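Voveo 台所メモ README

Vlachouの共同台所で使っている食器と、食洗機への入れ方・出し方をまとめた置き場です。名前のVoveoに深い意味はないです。最初にフォルダを作ったとき適当に打った文字がそのまま残りました。変えようかなと思ったことは何度かあるんですが、もうみんなそう呼んでいるので、このままでいきます。

中身はざっくり言うと、食器の一覧表と、片付けの記録と、食洗機まわりのメモです。最初は自分用だったんですよ。「この皿、前はどこに立ててたっけ?」と毎回迷うのがいやで、テキストファイルに書き留めていただけでした。それを見たLesia Derkachさんが「表にしようよ」と言い出して、気がついたら列が増えて、写真が増えて、今の形になってます。

食器の好きな人、同じように共用の台所で片付けに悩んでいる人、あとは単に他人の台所の細かい話を読むのが好きな人(私です)に使ってもらえたらうれしいです。

最終更新:2019年6月19日

何が入っているか

dishes.csv は食器の一覧です。1行が1種類で、今は23種類。色、形、置き場所、食洗機に入れていいかどうか、それから「一言」という自由記入の列があります。この「一言」がいちばん面白いので、表を開いたらまずそこから読んでください。「重い。好き」としか書いてない行もあります。

sessions.csv は片付けの記録で、全部で80回分。誰が入れて誰が出したか、どの段に何を置いたか、あとで棚に戻すとき困ったことがあったか、を書いてもらっています。書き方の細かさはその日の担当者しだいなので、ものすごく丁寧な回と、ほぼ空欄の回があります。空欄の回はだいたい私です。すみません。

photos フォルダには写真が約500枚。回ごとに分けてありますが、並び順はあまり信用しないでください。途中で一度フォルダを整理しようとして、かえって崩しました。

notes.txt は、どの列にも収まらなかった雑談みたいなメモの寄せ集めです。洗剤の好みについてのやりとりが妙に長いです。

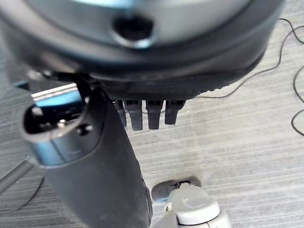 食器の一覧表について

列の説明を先にしておきます。

color:色です。見た人が自分の言葉で書いていいことにしたので、同じ皿が「薄ピンク」だったり「桜」だったり「サーモンぽい」だったりします。途中で統一しようかという話も出たんですが、Dardo Jaraさんが「色の呼び方が人によって違うのが見えるほうがいい」と言って、私もそのほうが読んでいて楽しいので残しました。集計したい人は color_simple という列を使ってください。そっちは私が全部つけ直してあります。

shape:平皿、深皿、椀、カップ、その他。縁が少し立っている皿を平皿にするか深皿にするかでかなり揺れました。今の基準は「汁物を入れる気になるかどうか」です。ひどい基準ですが、意外とみんなの答えが合います。

home:棚の中の定位置。「上」「中」「下」「引き出し」のどれか。棚に貼ったラベルと同じ言葉にしてあります。

dishwasher:yes か no か maybe。maybe が多いのは、裏の表示が読めない食器があるからです。もらいものの椀なんて、どこの何なのか誰も知りません。こういうのは手洗いにしておくのが無難かなと思っています。

remark:さっき書いた「一言」です。

ひとつお願いで、食器が割れたり、いなくなったりしても行は消さないでください。status を gone にするだけにしてほしいです。過去の記録から参照しているので、行が消えると「謎の皿を下段に置いた」という記録だけが残ってしまいます。一度やらかしました。

片付けの記録のつけ方

入れるとき

まず食べ残しをゴミ箱へ。予洗いは軽くでいいです。うちの台所は予洗い派と、そのまま入れる派に分かれていて、これは決着がつかないので prewash の列に yes か no を書くことにしました。Nithin Naiduさんはいつも yes、しかもスポンジまで使います。もうそれ洗い終わってるよね?と毎回思います。

皿は、立てられるものは立てる。面の向きはそろえる。大きい皿で小さい皿を隠さない。書けばこれだけのことなんですが、急いでいるとまあ守れないです。皿同士がくっついていると間に水が回らないので、詰め込みたくなっても一本飛ばしで立てるのがおすすめです。

椀とカップは伏せます。まっすぐ伏せるより少し傾けたほうが、底のくぼみに水がたまりにくいです。このくぼみの水、出すときに下の段の皿へざばっとこぼれるんですよね……。

カトラリーは小物入れのかごへ。フォークとスプーンは上下を混ぜて入れると重なりにくい、とTamara Prokopenkoさんが教えてくれました。スプーンがぴったり重なっていると、内側が見事にそのまま出てきます。ナイフだけは必ず刃を下にしてください。好みの問題じゃなくて、手を入れる人が危ないのでお願いします。

出すとき

下の段から出します。上の段から先に引き出すと、さっきの椀のくぼみの水が下に落ちるからです。私はこれを知らずにずっと上から出していて、毎回下の皿を拭き直していました。

平皿は出したら一度まとめて、棚に運ぶのは最後。一枚ずつ棚まで行くと往復が増えるし、扉を開けたままうろうろすることになって、すねをぶつけます(本当に痛い)。皿を持つときは縁を横からつまむより、下に手を添えたほうが安心です。とくに薄い皿は縁が欠けやすくて、gone になった皿はたいてい縁からだめになっています。

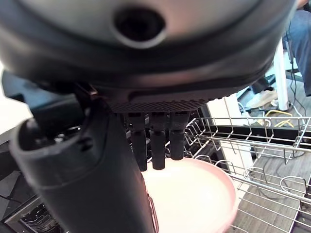
ラックの線のあいだに皿がすっと収まると、それだけでちょっと機嫌がよくなります。逆に、どこに立ててもぐらぐらする皿というのもあって、そういうのは縁の厚みが合っていないことが多いみたいです。一覧表に rack_fit という列を足したのはそのためで、「よく立つ」「まあまあ」「倒れる」の3段階でつけています。倒れる皿は、隣を空けて少し寝かせ気味にするか、あきらめて手で洗うか。私はすぐあきらめるほうです。

ピンク系の皿は個人的にひいきしていて、remark の欄も長めになっています。白い皿ばかり続いたあとに出てくると、なんだかおやつの時間みたいで楽しいんですよ。ひいきが混ざっているのは承知のうえで読んでください。

用語のぶれ

「かご」と「小物入れ」と「バスケット」は、記録の中では全部同じものを指しています。「ラック」と「段」もほぼ同じ意味で使われていますが、Guangming Tanさんの回だけは、ラックが皿を立てる線の部分、段が引き出し全体、ときちんと書き分けてあります。いちばん正確なのはこの人の記録なので、迷ったらそれに合わせてください。

「戻す」は棚に戻すこと、「入れる」は食洗機に入れること。最初のころの記録では棚に「入れる」と書いている回もあります。前後を読めばわかるとは思いますが、機械的に検索する人は気をつけて。

わかっている抜けや偏り

・鍋とフライパンはほとんど出てきません。大きいものは手洗いにする人が多くて、記録に残りにくいんです。鍋の片付けを調べたい人にはあまり役に立たないと思います。

・12月の記録がやたら多いです。集まりが続いて食器をたくさん使った月で、カップの割合もほかの月より高め。平均を出すときはこの月を別にしたほうがいいかもしれません。

・左利きの人と右利きの人で、皿を立てる向きが違うような気がしています。ただ、利き手の列を作っていなかったので確かめられません。今から聞いて回るのもなあ、と後回しにしたままです。

・箸の扱いが統一されていません。かごに立てる人、上の段に寝かせる人、そもそも入れない人がいます。

・困ったことの欄が空いていても、問題がなかったという意味ではないです。書き忘れと区別できないので、件数を数えるのに使うのはおすすめしません。

ファイルの開き方

CSVは文字コードUTF-8です。表計算ソフトでそのまま開くと文字が化けることがあるので、そのときは読み込みの画面でUTF-8を選んでください。区切りはカンマ。remark の中に読点はたくさん出てきますが、半角カンマは使っていないはずです。もし列がずれている行を見つけたら、行の番号を教えてもらえると助かります!

写真のファイルには説明文をつけていません。全部の写真が sessions.csv の行と対応しているわけでもないです。回のわからない写真は「unsorted」に入れてあって、そのうち分けるつもりでいます(そのうち、と書いてからだいぶ経ちました)。

版について

今の版は2です。前の版からの変更は、rack_fit の列を足したこと、color_simple をつけたこと、それから同じカップが別の名前で二度登録されていたのを直したことです。取っ手の形が少し違うと思い込んで別物にしていたんですが、並べてみたら同じでした。前の版を使っていた人は、dishes.csv だけは差し替えてもらったほうがいいです。

使うとき・直すとき

個人の台所でも授業でも、好きに使ってください。表を直して自分の家用にするのも大歓迎です。remark の文章をどこかに載せるときだけ、書いた人の名前を一緒に出してもらえるとうれしいです。本人たちがけっこう気に入って書いている欄なので。

間違いの指摘や「この皿はこう立てるといいよ」という話は、notes.txt の末尾に書き足してください。名前を添えてもらえればそれで十分です。洗剤の話の続きも、まだまだ受け付けています。

Groltgateの台所でも同じ列で記録をつけてみたい、と声をかけてもらっていて、そちらの食器が加わるときは place という列を足す予定です。深皿の基準については、先方とまだ話がついていません。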